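Forum > Shop Floor & Automation > Buying and Budgeting

Thread: Vendor wants us to sign off on an arm from sim results. Am I being unreasonable?

olan_briggs
Small outfit, we refurbish commercial kitchen fittings and do end-of-line checks on cabinets and lever controls. Management has decided this is the year we get an arm to do the repetitive pull-and-cycle testing. I've got the job of putting a number in front of them by June.

Two quotes so far. Plinder want 110 thousand all in for arm, gripper, stand and "commissioning support", which I read as a bloke on the phone. Rustad are at 157 but that has a proper guarding package and a week on site. Plinder's whole pitch is that the job has already been proven in simulation, so we can skip the paid trial. I'm not convinced. Has anyone bought on that basis and not regretted it?

Olanrewaju

torquewrench_ted
Skip the trial and you become the trial. Walk away.

halima_o
Bit harsh, Ted. Sim is useful for reach and layout. We laid out our whole second cell that way and the stand went in exactly where we'd drawn it. What it won't tell you is how the fingers behave on a greasy knob with 30 different tolerances in a batch. Different question, and you need different evidence for it.

Olan, what's in the 110? Fingers are always where they get you. Our first quote had one set of stock jaws in it and we ended up paying for three custom sets.

olan_briggs
One set, parallel jaw. "Additional tooling on application."

halima_o
There you go then. Put a line in for tooling and make it a fat one.

coldstart
Going to disagree with the pair of you. We bought from Plinder two years back, no trial, and the arm has been fine. The sim was close enough that the programming took days, not weeks. A paid trial is a nice little earner for the vendor and most of them put their best engineer on it, so you don't learn much about your own shop from it either.

torquewrench_ted
What's it doing though? Boxes?

coldstart
Cartons, yes.

torquewrench_ted
Right. A carton is a carton. He's gripping levers.

skint_in_sarnia
What's the cycle count? If it's 40 parts a shift I'd be asking why you need an arm at all. A pneumatic cylinder on a bracket will pull a lever all day and costs about as much as the arm's carrying case.

olan_briggs
More than 40, but it's the mix that kills us. Five lever styles, several drawer and door types, and the fixture changes eat the day. I did price the cylinder option and I'll put it in the paper as the cheap alternative. My boss won't read that page.

Asked Plinder again what the "proof" consisted of and they sent a bundle of renders and a success rate with no explanation of how it was counted. Most of the bundle looks like this one.

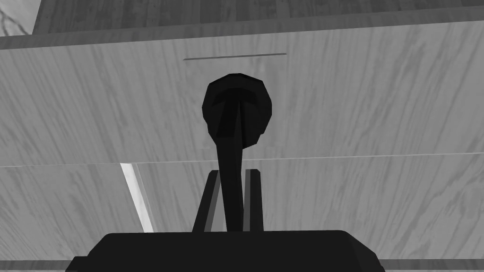 Plinder sim render: fingers closed on the lever, grey wood-grain panels behind

halima_o
OK so that's a nice clean grasp on the stem under the knob. First thing I'd ask is what friction value they gave the fingers. Second, was the lever allowed to be a few millimetres out, or does it sit in the same spot every run? If every run starts the same, the success rate means nothing to you.

coldstart
To be fair, rough geometry like that faceted knob doesn't mean the physics is rough. People judge these on looks and they shouldn't.

torquewrench_ted
I'm judging it on the price.

olan_briggs
I'd be happier if they'd modelled one of our levers. Ours have a flat paddle end, there isn't a ball knob in the catalogue. I pointed this out and was told the task is "representative".

skint_in_sarnia
Representative of what? Send them a box of your worst rejects and ask for video of the real arm pulling them. If they won't do it for the cost of the courier, take that as your answer.

halima_o
Agree with that. Also see if Gralia still rent. They used to do a month's hire with the fee coming off the purchase. Might be a better use of money than a trial at the vendor's place, because your own operators get to break it.

coldstart
Hire is a fair shout. I still think you could save the money, but I'm not the one signing.

olan_briggs
Reject levers are boxed up and going to both vendors this afternoon. I've emailed Gralia about hire as well. The draft budget now has separate lines for tooling, guarding and hire, and the Plinder quote doesn't look anywhere near as cheap with those added on. Will post what comes back.

torquewrench_ted
Get the spare fingers price in writing while you're at it.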